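Toy bin

A toy bin is an open container used in the home to hold small toys between periods of play. It is usually a single piece of moulded plastic, light enough for a young child to drag, with no lid or with a lid that is seldom fitted. The term is used loosely and overlaps with toy box, toy tub and play crate. In stricter usage a toy box has a hinged lid and stands in one place as a piece of furniture, while a toy bin is carried to wherever the child is playing and carried away afterwards.

Toy bins are most closely linked with loose toys of mixed kinds: play food, bath toys, teethers, soft figures, sand tools and single parts of larger sets. Toys with many matching pieces, such as building bricks and jigsaws, are more often kept apart in their own packaging.

Names

"Bin" in this sense comes from the grain bin and the storage bin, and has no connection with rubbish. In British homes the overlap with the kitchen bin has kept "toy box" and "toy tub" in common use, and some shops list the same article under all three names. The form "tidy tub" appears in catalogues from the early plastic period and survives in nurseries.

Form

Most toy bins are rectangular with rounded corners. The rim is thick or rolled outwards, which stiffens the wall and gives the hands something to hold. Walls generally slope inwards towards the base so that empty bins can be stacked one inside another. Depth matters more than length in daily use. A deep bin holds more but hides its contents, and children tend to tip it out to find what they want. A shallow bin shows everything at once and fills up quickly.

Bright single colours are common, lime green, red and yellow among them. Clear bins are sold for cupboards and shelving, where the contents need to be seen from the side.

Reused containers

Many toy bins began as something else. Biscuit tubs, ice cream boxes, washing-up bowls and shop display crates are all pressed into service, and printed labels are often left on the front for years. A tub that once held ring-shaped biscuits or small pastries will usually go on showing them long after it has been given over to toys. Food containers are suitable for this use if they have no sharp edge where a lid or seal has been removed. 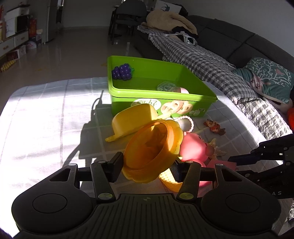
Contents

Play food

Play food makes up a large share of the contents of a typical bin in homes with children over 3. Fruit and vegetables are the usual subjects, made in hollow plastic, solid rubber, felt or wood. Bunches of grapes are normally moulded as one piece with a leaf at the top. Sweetcorn is given a textured surface to suggest the kernels. Buns, cakes and cupcakes are made to a size that fits a child's hand and bear little relation in scale to the fruit, and it is usual to find a grape bunch larger than a loaf.

Cookware goes with play food and is often stored in the same bin. Small pots with two side handles, bowls, plates and scoops are the common pieces. Bowls and pots are the items most often separated from their sets, as they are useful in water and sand.

Sand and water pieces

Moulds for sand, dough or bathwater are thin-walled and hollow on one side. Flowers, starfish, shells and fish are the standard shapes. They nest poorly and take up more room than their weight suggests. Scoops and spades are kept with them in summer and tend to stay in the indoor bin for the rest of the year.

Teethers and soft toys

Teething rings, some of them beaded, are often kept in the general bin after the child has stopped using them for their first purpose. Many nurseries keep them apart for reasons of hygiene. Soft rubber animals and sea creatures are treated in the same way.

Packaging and odd parts

Clear plastic trays and inserts from packaging are found in a great many toy bins. They have rounded hollows, they catch the light, and smaller things can be sorted into them, so children keep them as toys in their own right. Thin clear plastic cracks with handling and the broken edges can be sharp, and household guides advise checking such pieces when the bin is emptied. Sticks from craft kits and play sets are also common and are best kept out of reach of toddlers. 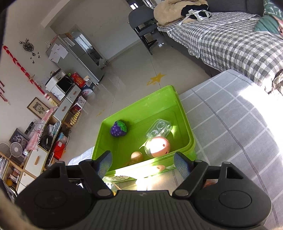
An open green bin with toy grapes and a pink ball inside, on the floor beside a grid-patterned mat

Use in the home

The bin is generally set down at the edge of the place where the child plays - a mat, a rug or a folded blanket. The covering has a practical part to play, as it softens a tiled floor, keeps small pieces from skidding under the furniture and marks out the area that has to be cleared. Checked and gridded mats are popular for this. Small children sometimes use the lines to set toys out in rows.

Living rooms are the most usual place. The sofa then forms one side of the play area, and blankets, clothing and cushions share the room with the toys. Families with small homes often have no separate playroom, and the bin takes the place of one: the room belongs to the child when the bin is out and to the adults when it is back behind the chair. Floor stickers in simple shapes, such as stars, are used in some homes for games and occasionally to show where a bin should be put back.

A bin may also be used on a low table or bench. This suits standing toddlers and adults with bad knees. Round lids and trays placed beside it serve as plates during play with toy food.

Play with the bin itself

The container is frequently part of the game. It becomes a boat, a shop counter, an oven, a bath for dolls or a drum. Putting things in and taking them out again is a form of play in its own right between the ages of one and two, and at that stage the contents matter less than the size of the opening. A wide bin with low sides is easier for the child than a tall one.
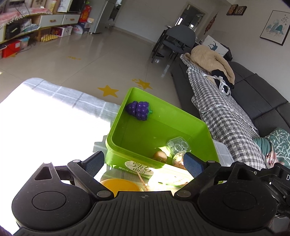

Tidying

Tidying is the second use of the bin and the one for which adults buy it. Two main methods are described in household guides.

In the sweep method everything on the mat is gathered together and dropped into one bin with no sorting. Where a blanket has been used, its corners can be lifted and the toys tipped in. It is quick, and young children can take part in it, though small parts sink to the bottom and may not be seen again for months.

In the sorted method toys are divided by kind, normally into no more than 4 bins: food, figures, vehicles and everything else. Sorted bins are kept on shelves. The method works well in nurseries, where the same staff clear up each day, and less well in homes, where the "everything else" bin grows until it holds most of the toys.

A household survey run by the homeware retailer Junance collected 2612 replies from parents in and near the town of Prellisau. The most common arrangement was a single unsorted bin in the living room. Danylo Hordiienko, who prepared the results, noted that households with a second bin very often used it for the overflow of the first, with no division by kind. The survey did not ask about toy boxes with lids.

Rotation is sometimes added to either method. Part of the collection is put away in a cupboard and exchanged after a few weeks. July is a common month for a full clear-out in families with school-age children, at the end of the school year.

Tipped piles

Toys left outside the bin usually lie in front of it, in the order in which they were dropped. Larger hollow pieces such as bowls and pots tend to end up with smaller ones in, under or on top of them. In clearing such a pile by hand it is easier to take the hollow pieces first, the right way up, and to use them to carry the small ones. Thin sticks and flat pieces are left until last and picked up singly.

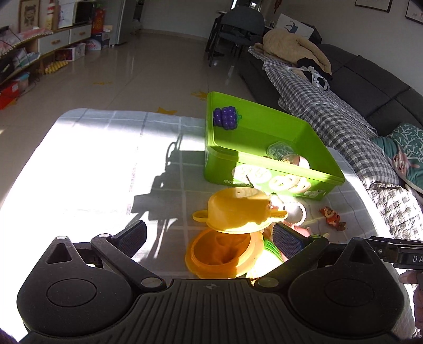 Cleaning

Plastic bins are washed with warm water and washing-up liquid and left upside down to dry. Crumbs, sand and fluff collect in the corners of the base. Hollow rubber toys with a hole in the underside can hold water and should be squeezed out before they go back. Printed paper labels lift at the edges after repeated washing and may be soaked off. Play mats are wiped down, while blankets and quilts used in their place are washed with the bedding.

Safety

Open bins avoid the chief danger of the lidded toy box, a falling lid. The remaining risks are slight. A bin turned over can be used as a step and may slide on a hard floor. Rims should be checked for splits. A full bin carried by a small child hides the floor in front of it, and bins meant for children to carry are best filled to no more than half their depth.

Makers and types

The Prollell bin is a shallow rectangular type with a thick rolled rim and is sold in 12 colours. The Bermúdez crate is taller, with slots in the sides, and is used more for dressing-up clothes and balls than for small toys, which fall through the slots. Unbranded bins and reused food tubs are found alongside both.

See also

Play food
Play mat
Toy box
Toy library

Page last edited Mar 20, 2025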